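Shoe rack morning at the Esley hall

I popped into the Esley hall on 25 October 2021 for the start of the shoe drive, and I'm so glad I did! The idea is simple enough: you bring in a pair of sneakers your kids have grown out of (or you've gone off), they get sorted on the tables, and they go home with someone who'll wear them. The target is 200 pairs by April, and the organisers at Vutix reckon that's doable if the neighbourhood gets behind it.

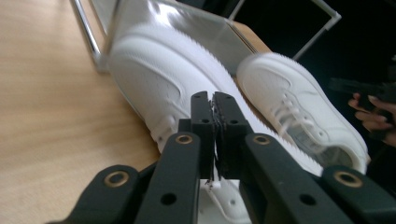
I brought two bags myself, mostly runners in every colour you can think of, and felt a bit sheepish about the state of the laces. No one minded. There's a box of spares at the door, thanks to Antoniadis Shoe Repairs, who have also offered to reglue soles for free.

White sneakers are the favourites so far, which surprised me a little (my lot would have them grey by lunchtime). The little two-tier rack on the wooden tabletop is my favourite bit, slim silver tubing and just the thing for a small flat. I've been pricing one up for our front hall ever since.

What to bring:

- Sneakers and runners, any size, tied together in pairs please
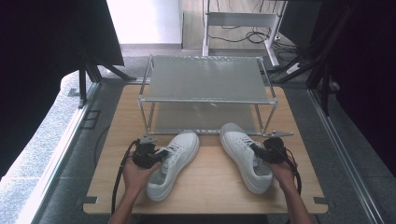
- Spare laces, still in the packet if you've got them
- Clear boxes or trays for keeping the pairs tidy

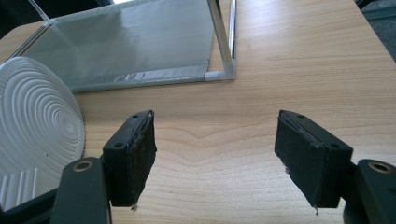
- A gold coin for the tea urn

Doors are open 9 till noon, and parking is round the back off Fludine Street. I'll be there again with whatever I can drag out of the garage!

Contact the Esley hall desk | © 2021 Esley Local News | Back to top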